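I have been thinking about worktops since January, and I'd like to stop now please.

We moved into the flat with a kitchen that had been put in by someone very tall who never cooked. The counter was a good hand's width too high for me, so chopping an onion meant either standing on tiptoe or lifting my elbows like a chicken. There was one socket, behind the fridge. I put up with it through the winter and then one evening I did the washing up with my sleeves full of water for the umpteenth time and said right, that's it, I'm having a new kitchen.

Reader, I am still having it. But we're close!

The first thing I learned is that everybody's idea of a cheap kitchen is different. I'd put aside 895 pounds, which I thought was rather grand, and the man in the first showroom gave me a lovely smile and a leaflet about taps. So I went home and made a list of what I minded about. It was a short list. I wanted somewhere to put things down. I've lived in five or six places now and I can't remember the cupboards in any of them, but I remember every bit of worktop, and how I was always balancing a colander on top of the toaster for want of it.

If you're starting out on this, lay your things on a table before you do anything else. All of it, out of the drawers, where you can see it. I found I owned more spatulas than forks (how?) and a garlic press that had rusted shut, and a great many of those little plastic pots that no lid on earth will fit. I got rid of nearly half and it cost me nothing at all.

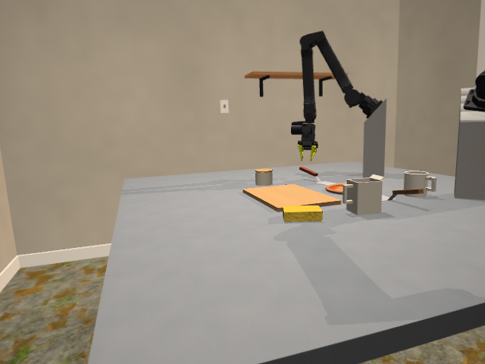 *Kitchen bits on a big pale grey table.*

Colour next, and oh dear, colour. I'd always assumed I wanted wood. My gran had a wooden worktop and it was beautiful, all scorched and ringed and soft at the edge of the sink, and she oiled it every month with a rag she kept in a jam jar. I am not going to oil anything every month. I know myself. I have a cactus that's on its last legs.

So then it was white, until I stayed at my sister's and spent the whole weekend wiping. Tea, beetroot, tea again. White is for people who drink water.

Grey crept up on me. I was a bit sniffy about it at first, what with every new-build in town being grey from the letterbox in, but a bluish grey with a bit of a mottle to it hides crumbs like nothing else, and it makes food look nice too. A lemon on grey is a cheerful thing. I sent off for samples from two places, Fernberg and Widum, and propped them up by the kettle for a fortnight, and moved them round as the light moved. The Widum one had gone a funny green by teatime. Fernberg it is! (They also answered their phone, which counted for a lot by that point.)

Then there's depth. Mine will be 700 millimetres front to back, where the old one was a miserly thing you could barely get a chopping board on. It means the bread bin can live at the back and I can still roll out pastry in front of it. The fitter sucked his teeth and said the wall cupboards would feel a long way off. I told him I've got a step stool and I'm not afraid to use it.
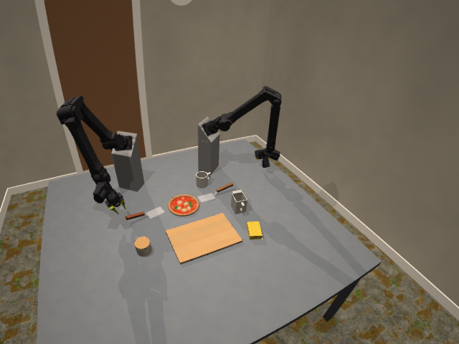 *Flat grey top, darker edge. I do like a dark edge.*

I should say something about knives and handles, as a couple of you asked after the last post. I've gone back to wooden handles, for the things I use every day at least. They're warmer in the hand and they don't get that sticky feeling the rubbery ones get after a few years. You mustn't put them in the dishwasher, but I haven't got a dishwasher, so we get along fine. There's a stall at the market called Güler that does them, just a trestle and a cash tin, and I bought a wide fish slice there that I use for absolutely everything: pancakes, fish fingers, getting the lasagne out in one piece, scraping the tray afterwards. Best thing I've bought all year.

What I haven't sorted is where it all goes. I had a pot by the hob for years and you'd reach in for the whisk and the whole lot would come out with it, tangled up like coat hangers. Magnetic strips make me nervous. Drawers are the sensible answer, and I've got two wide ones coming, only I've been going back and forth over dividers. The bamboo ones are pretty and never the right width. At the moment I'm leaning towards cutting my own out of an old shelf. I've got a saw! I've got a whole Sunday's worth of optimism.

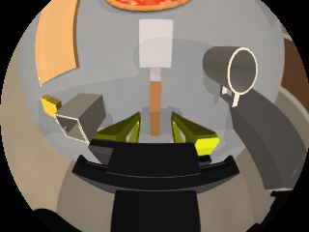 *Words by me, at the kitchen table, 2020-10-01*

Anyway, the last big decision was the floor, and I'd hoped to get away with leaving it. The lino is that brown pattern meant to look like tiles, and I'd honestly stopped seeing it until the old units came out and there was a square of it underneath, bright as the day it went down. It was orange! All those years I'd thought it was brown.

So now it's got to go. A friend swears by cork and another swears at it. I went to look at some at Bralola, out past the ring road, and it was lovely underfoot, I took my shoes off and had a little walk about, and then they told me it would be 48 pounds a square metre before fitting. I put my shoes back on. They did have an end-of-roll bin by the door, though, and my kitchen is very small, so I've left my number with them.

In the meantime I'm cooking on a camping stove on top of the chest of drawers in the hall, and I've got surprisingly good at it. Mostly eggs. A decent dhal. I tried a Yorkshire pudding in the neighbour's oven and carried it back across the landing under a tea towel, and it had sunk by the time I got my key in the door, but we ate it anyway with far too much gravy.

The worktop comes next week if the van can get up our road. If anyone has a good way of cutting drawer dividers so they don't wobble, please leave me a comment, and do say what sort of glue.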